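Katus Online – is the Mapplebeck expansion worth your time?

I have played Katus Online since the spring when the second beta opened, and I was waiting for Mapplebeck with much hope. Larkis, the studio behind the game, promised a new region, a new class and a better system for group dungeons. After finishing the main story and spending many evenings with my guild, I can give my opinion.

The new region is the best part. Mapplebeck is a wet country of mills and canals, and you travel through it by boat. The boats are slow at first, but you can improve them, and you can carry up to 24 pieces of cargo to sell in the port of Tridville. I did not expect to enjoy trading in a game where I normally only fight. The prices change every evening at seven, so our chat is very full at that hour.

The story takes a long time to begin. The first two chapters are mostly walking between people who repeat the same news about the flood. From the third chapter the writing becomes much stronger, and the scene in the bell tower is the finest thing Larkis has made. I played with the English voices and found them good, except the miller, who shouts too much.
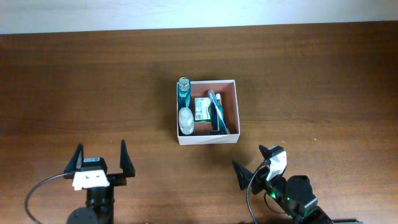 An open box with personal-care items on a wooden tabletop.

The new class is the Lantern Warden. It protects the group with circles of light, and you must choose well where to put them, for they stay in place for six seconds and you cannot move them. My guild leader, Baltazar Tapia, changed to this class on the first evening and has not gone back to his knight. For a player alone it is less pleasant. The attacks are weak, and a simple fight with river wolves can be very long.

Group dungeons have a new waiting list which shows your place in it. This is a small change but I like it a lot. The dungeons themselves are uneven: the Sunken Granary is excellent, while the Salt Stairs have too many narrow corridors and the camera gets stuck behind walls. Estrella Pacheco, our healer, refuses to enter there again until it is repaired, and I understand her.

On my old computer the game ran well outside the city. In Tridville market it became slow in the evenings – lower shadows helped a little.

If you already play in a guild, buy it now. If you play alone, I would wait for a discount and for the April patch, where Larkis plans to make the Warden's attacks stronger.

My score: 7 out of 10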